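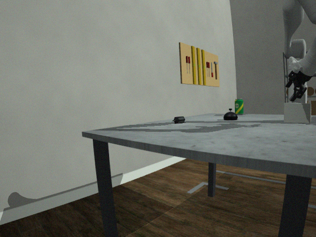
Morenike Okoro held that 400 examples of the bell task would be sufficient, and that the office at Plaltdale was wasteful to ask for more. Her objection was entered in the record. The office replied that the Drusov programme required 1,575, and that the figure had been agreed in October.

Work therefore continued through Sunday. Each example began with the arm at rest and ended with its return. Olumide Haruna guided it by hand controls from the next room, and marked every attempt as accepted or refused. Refused attempts were kept — the learning system was to be shown those as well.

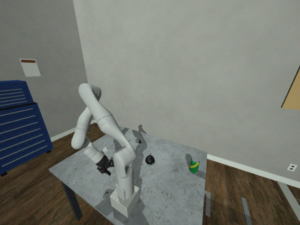
By evening nearly 80 had been refused, all for the same fault. The arm paused before it reached for the bell. Haruna stated in writing that he had made no such pause. Okoro read his statement twice, signed it, and asked him to begin the next example while she stood at his side and watched his hands.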